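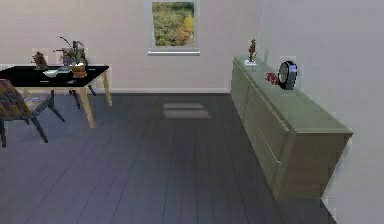

Does the Menent controller beat the old Cunis one in sim? On the numbers so far, by very little, and I don't trust the numbers.

February, notebook, continued from the loose sheets.

Same room model for both controllers. Same start pose, camera on the wrist mount, 300 episodes each, 600 total. Amirhossein wants to call it a win for Menent and move on to the Matby arm. I'd like to see the failures first. A success rate that lumps "reached goal" with "timed out close to goal" tells me nothing, and that is how the script scores it right now. I checked. Line 1549 of the eval file, if anyone wants to be annoyed too.

Reran a short batch with the tolerance tightened. Most of Menent's lead went away. Could be noise, it was a small batch.

Other complaint is the wrist camera. Both controllers take their heading from it, and once the camera rolls, the estimate goes with it. Door edges and wall edges all come in at a slant 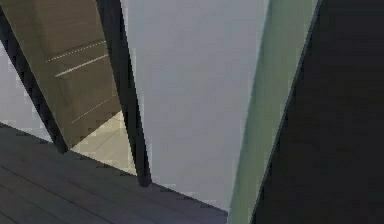 and the line finder happily picks one and calls it vertical. Cunis at least slows down when its confidence drops. Menent reports high confidence the whole way, and I count that against it whatever the score says. Hamidreza thinks a roll correction ahead of the line finder would fix both. Maybe. We said the same about the last filter.

Also not convinced the render is good enough to judge cameras on. Edges come out stair-stepped at this resolution and a real sensor won't do that. The Amini people swear it makes no difference to their tracker. They have not shown me a plot.

To do:
split the score into reached / timed out / collided
log camera roll with every heading estimate
rerun both, 5 seeds, same tolerance
ask Hamidreza for his correction code, even if it's ugly
Matby arm stays in its crate until the above is done

4:40 pm. Split scoring is in, seeds queued, Cunis first. Amirhossein still says Menent.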